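Silk Flower Table Is Back at Lakatos Hall
11/12/23

I stopped by Lakatos Hall on Sunday meaning to stay ten minutes, and of course I was there till they started stacking chairs. The artificial flower table is back for the winter! If you missed it last May, it's pretty simple: people drop off the fake flowers they're tired of, somebody sorts them, and the rest of us sit down and make new arrangements out of them.

Mariann Dudás runs it, and she told me they took in roughly 100 stems this time, a lot of them from the Drirell gift shop on Sina Street, which closed its back room last month. She was happiest about the roses. Pink always goes first, she said, and she has started holding some back so the afternoon crowd gets a fair shot at them (I was in the afternoon crowd, so thank you, Mariann).

I'm no florist. My plan was to grab the prettiest blooms and jam them in a vase, and Skarphéðinn Skov, who was sitting across from me, very kindly talked me out of it. He starts with the longest stem and works down from there, and he bends every leaf a little before he puts anything in. Flowers that have been in a box come out with their leaves all pressed flat one way, and it really does make a difference when you open them up. He also likes to leave a closed bud or two sticking out higher than the big blooms. I tried it and my second attempt looked a whole lot better than my first, which I took apart before anyone could see it.

Bring your own vase if you have one you like. There are 6 at the hall to borrow, but they have to stay there, so you'd be carrying your flowers home in newspaper like I did. Wire cutters would be a help too. The only good pair was making the rounds all afternoon, and those long stems are tough to get through with kitchen scissors.

It costs $4 to sit down, coffee included, and what you make is yours to keep. The money goes toward new tablecloths. The table will be set up every Sunday through the end of the year, starting at one, and you can leave flowers in the Lemeteck box by the side door any day the hall is open. Dust them first, please. Mariann asked me to put that in.
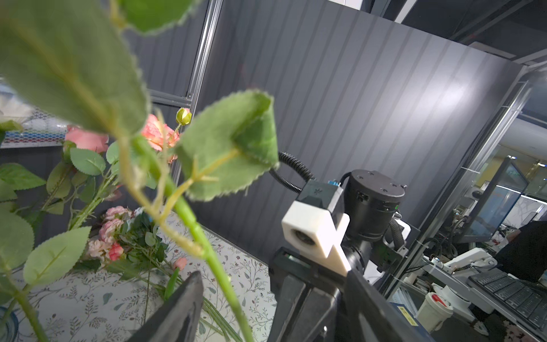
I'll be back next Sunday with a proper vase and my sister, who has a whole closet shelf of fake ivy she's been promising to get rid of.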